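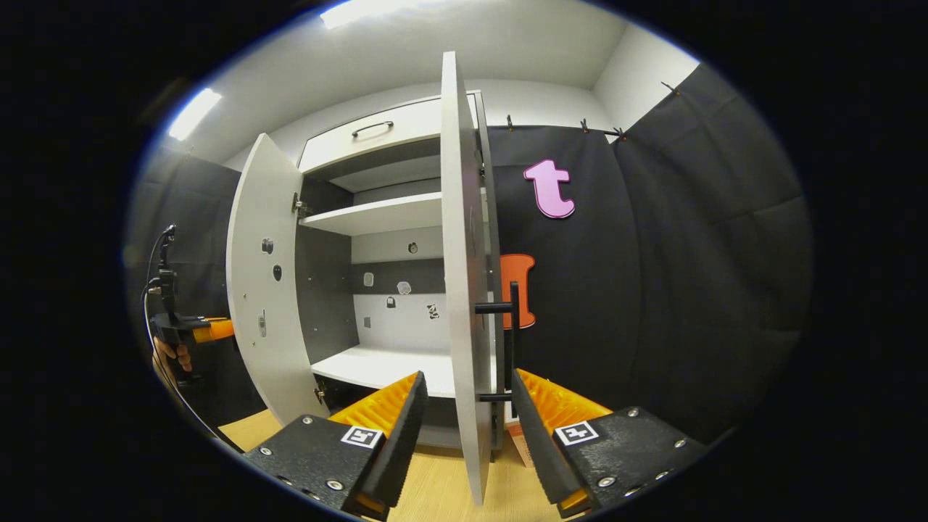 October, morning

Continued with the white paint for cupboard doors. In the last entry I wrote that the Prullemitz satin was drying too slowly and I blamed the tin. I must correct this. I opened a fresh tin today and it behaves in the same way, so the old tin was innocent and I have put it back on the shelf with a new label.

The room was at 63 per cent humidity when I came in. The window on the yard side had been left open during the night and the floor near it felt cool. I closed it and put the heater on low, pointing at the wall. Please do not point it at the drying rack, even when you are in a hurry. We had the small wrinkles along the edges from this in spring, and we sanded for a whole afternoon.

Test boards: the same offcuts from the Dorkholm kitchen, all cut to 354 mm so that they fit in the rack without touching the uprights. I numbered them on the back in pencil. Do not use the blue marker for this, it bleeds through the white after some days, also through the primer. I was sure the primer would stop it but it does not.

Preparation was equal for all boards. Sanded with the fine paper, dust removed with the brush and then with the slightly damp cloth, left to stand while I had coffee. Primer from Holmgren, the one with the grey lid, stirred from the bottom. It had a soft layer of sediment which did not want to come up, and I think many of us pour the primer without noticing it. The first boards in September were maybe painted with only the thin upper part. This would explain why they drank so much of the top coat.

Application:

- board A, foam roller, paint as it comes from the tin
- board B, foam roller, paint with a little water
- board C, short mohair roller, paint as it comes
- board D, brush only, for comparison with the old doors

I weighed the tin before and after. All boards with two coats took 269 g together, more than I have calculated in the quotation for Dorkholm. I have not yet divided it between the boards, because I forgot to weigh the tin after board B. The next time I will put the scale on the bench itself and not on the window sill, then it is not possible to forget it so easily.

Observations while wet

Board A had many small bubbles. They went away by themselves after a short time, but the surface kept a light orange skin structure. From a normal distance it is not disturbing. In side light from the window it is clearly there.

Board B is smoother, but the edges are thin. On the lower edge I can see the primer. It also made a run near the corner which I did not notice in time, and I decided to leave it so that we can see how it dries.

Board C is the best by a good margin. The mohair leaves a few hairs at the beginning, so roll it first over the sticky side of some tape. I picked out the hairs with the tweezers from the hinge drawer (they are back in the drawer, cleaned).

Board D looks like a door from my grandmother's house. I say this with affection, but the customer in Dorkholm has asked for a sprayed look and she will not get it from a brush.

Afternoon

Touch dry on A and C. B still takes a fingerprint. D is dry in the middle and soft in the brush marks where the paint is thick.

I made the tape test on the September boards while I waited. Cut the small grid with the knife, pressed the tape, pulled it back slowly at a flat angle. Where the surface was sanded between the coats nothing came off. Where I had skipped the sanding, the squares at the crossing lines lifted in a few places. I had hoped to save this step on the insides of doors. We cannot save it.

About the yellowing. The first white boards, which hang in the corridor without daylight since spring, are now warmer than the ones by the window. I held them together at the door. The difference is small but a customer who puts a new door beside an old one will see it. The leaflet says that the paint is non-yellowing. Maybe this means in daylight, or maybe our primer is guilty. To separate the two questions I will paint one piece of glass without primer and hang it in the same dark place.

Hinges. The Valluvano cup hinges came in the morning post, finally. The plate is a little thicker than on the old type, therefore the door stands further from the carcass and the gap must be adjusted again on all doors which are already drilled. The depth screw has enough travel for it. I tried it on the sample carcass by the entrance and it closes well, only with a dull sound. A second felt dot helped. I prefer that we finish the old hinges first on small jobs and do not mix both types in one cupboard, since the gap will never look the same.

Also, the screws delivered with the hinges are too long for the thin sides. Use ours.

Cleaning. The mohair roller was washed with warm water and a little soap and now hangs over the sink. It needed a long time to run clear. If it becomes hard we have to buy a new one for each kitchen, and then I must put this in the price as well. I wrapped the foam rollers in film for the second coat and this worked, but after lunch one of them was already stiff at the end. Wrap them tighter, or paint faster.

To do:

- glass piece for the yellowing test, label with pencil on tape
- ask Holmgren if the sediment in the primer is normal, and how long an opened tin may stand
- new calculation of paint quantity for Dorkholm, with the sanding between coats included in the hours
- pull B again with a wide brush on the lower edge, if the run can be sanded flat
- buy tape, the low-tack one, we have only the end of a roll

Late addition: board B is now dry. The run has a soft heart under the skin, I could press it with the fingernail. I leave it on the rack over night, and the window is closed.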